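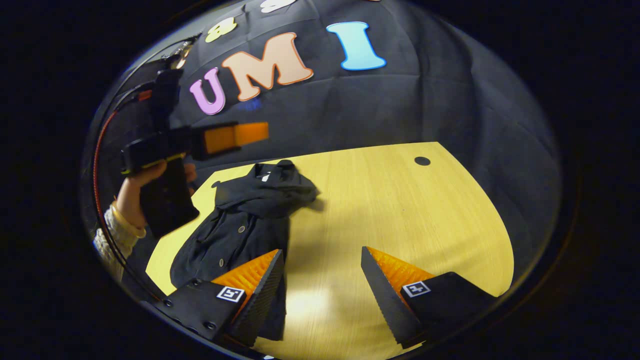 Greifer offen, Hemd (oder Jacke?) noch als Knäuel: der Blick aus dem anderen Handgreifer.

Galerie: Der Handgreifer-Satz von Honkanen im Selbstversuch

So, endlich ist die Galerie online! Es ist zwar nur ein einziges Bild geworden, aber dafür eins, über das ich ziemlich viel zu erzählen habe. Ich hatte den Zweier-Satz von Honkanen im Mai zum Testen hier, und nach dem ersten Beitrag kamen so viele Fragen zu Fingern, Markern und Handhabung, dass ich jetzt mal alles an der Aufnahme festmache.

Kurz zum Preis, weil das wirklich jeder als Erstes wissen will: 2.877 Euro für den kompletten Satz, also zwei Handgreifer, Kabel, Ersatzpads und die Software Statbridge, mit der man die Aufnahmen sortiert und exportiert. Bestellt habe ich über Undwood, geliefert wurde nach 8 Tagen. Der Karton war riesig und das meiste darin Schaumstoff.

Die Finger
Matt und schwarz, keilförmig, mit gezackter Schräge auf der Innenseite - und dann diese knallorangen Pads! Die sind weich und fein geriffelt und für mich das Beste am ganzen Satz. Dünner Stoff rutscht mir damit viel seltener weg als bei meinem alten Eigenbau mit Moosgummi. Bei einer glatten Regenjacke musste ich trotzdem öfter nachfassen, Wunder darf man also keine erwarten.

Die Marker
Auf jedem Finger klebt so ein kleines schwarz-weißes Quadrat. Darüber rechnet Statbridge aus, wie weit der Greifer gerade geöffnet ist. Klappt gut, solange kein Ärmel drüberhängt. Beim Falten hängt natürlich ständig ein Ärmel drüber ... Kurze Aussetzer überbrückt die Software, bei längeren muss man die Stelle von Hand markieren und das ist ein bisschen fummelig.

Die Weitwinkelsicht
Ja, die Tischplatte biegt sich wie eine Bratpfanne, daran gewöhnt man sich aber schnell. Ich finde den großen Blickwinkel prima: Beide eigenen Finger sind drin, das Kleidungsstück auch und links sogar noch der zweite Greifer samt Hand. Wer beidhändig arbeitet, will genau das haben. Was mich eher stört, sind Spiegelungen auf hellem Holz, so wie der helle Fleck zwischen den Fingern. Mit einer stumpfen Unterlage war bei mir gleich Ruhe.

Der Pistolengriff
Liegt gut in der Hand, auch wenn der Kasten darüber ganz schön hoch baut. Nach 15 Minuten am Stück merke ich das Gewicht im Handgelenk, danach mache ich Pause. Nosipho Makhubela, mit der ich in Arenside öfter zusammen teste, hat kleinere Hände als ich und kam mit dem Abzug erst zurecht, nachdem wir den Anschlag verstellt hatten. Geht mit einem Inbus, steht leider nur in der englischen Anleitung.

Die Kabel
Mein größter Kritikpunkt! Oben am Gerät kommt ein ganzes Bündel mit kleinen Steckern heraus, und beim Überkreuzen der Arme verheddert man sich schneller, als einem lieb ist. Ich habe mir mit Klettband beholfen. Eine Version mit Akku soll laut Händler geplant sein, einen Termin konnte man mir nicht nennen.

Schwarz auf hell
Dunkle Kleidung ist übrigens ein gemeiner Test. Die Falten saufen im Schatten ab, und Orientierung geben oft bloß Kleinigkeiten wie die hellen Knöpfe oder das Etikett am Kragen. Ich suche mir inzwischen immer zuerst den Kragen und lege von dort aus glatt. Bei hellen Shirts geht alles spürbar flotter von der Hand.

Mein Zwischenstand: fünf von sechs Sternen. Einen ziehe ich für den Kabelsalat ab, über die dünne Anleitung sehe ich mal großzügig hinweg. Wer noch Fragen zu den Pads hat (die kamen bisher am häufigsten), schreibt sie mir gern in die Kommentare - ich habe den Satz noch bis Ende des Monats hier und probiere auch gern Handtücher, Socken oder was euch sonst so einfällt!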